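The two-second rule, and other things I learned about robot manners

I came to Voria in November with a notebook and a fairly snobby attitude about rules. I've read a lot of robot safety paperwork over the years, and most of it puts me to sleep by the second page. But the handling code they use here is 10 pages long, in big type, and I read it twice on the train (with a sandwich, happily).

The page with the most coffee stains deals with cloth. Close the fingers before you go near a sheet. Come down slowly. Never chase a wrinkle that moves!

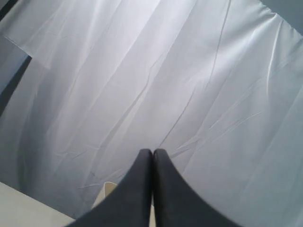
Olel Bennani
Contributing writer, Gudau Magazine
2018-12-02

I used to think fabric would be the easy part. It's soft, it can't break, what's the worry? Well, a sheet has no fixed shape, so a rule like "grip at the edge" falls apart the moment the edge is tucked under something. The code gets around this by telling the operator to name the spot first, out loud, and only then start the move. I felt silly doing it. By lunchtime I was muttering "left fold, near corner" like everybody else.

The crew has logged 2,716 grasps under these rules, and 584 of them were stopped by hand. I expected some embarrassment about that second number, but they're proud of it. A stop costs you nothing here - you write one line in the log and carry on. At other labs I've visited, stopping a run meant a form and a long face from the boss, and guess how often people pressed the button.

Then there's the section on clutter, my favorite. If two items touch, treat them as one until you've shown they're separate. If they look the same, pick the one with the clearest outline and leave its neighbors alone. Wait two seconds before closing. That pause drove me nuts for the first hour, and now I catch myself doing it at the grocery store, hand hovering over the lemons. 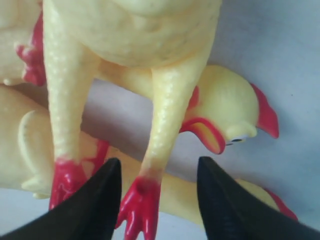 Rubber chickens between the fingertips and beyond: a good test of the clutter rules.

I do have one gripe. The code says "soft object" all over the place and never says how soft, and I heard three different answers before I'd finished my coffee. A squeeze limit in plain numbers would settle it. I'm told the next draft will have one, on page four, right after the bit about keeping your sleeves rolled up.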